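Wiltska gripper
The Wiltska is a hand-held two-jaw gripper built at home or in a shared workshop. 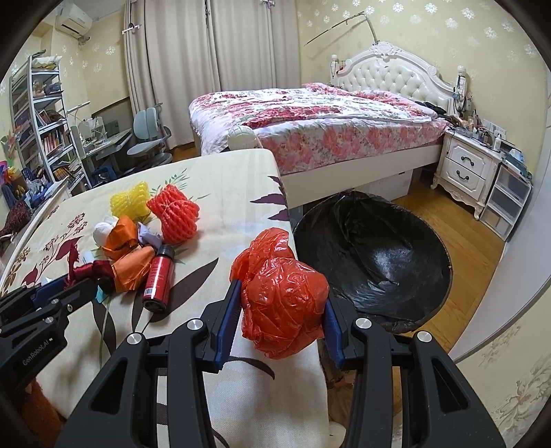

It was drawn up at the Didwood workshop in December and is worked by a trigger in the handle. Each arm is a four-bar linkage, so the finger pads stay parallel as the jaws close. The pads are ribbed and soft enough to hold thin plastic bags, paper scraps and foam netting without tearing them. The jaws open to 136 mm, and a printed set of parts takes around 33 hours to make.

Builders test the tool by clearing mixed rubbish from a table into a lined bin. The usual run is 50 pick-ups, or 200 for a new pad design. Part files were last revised on 8 February 2024. A smaller version, the Dagdag, uses the same handle.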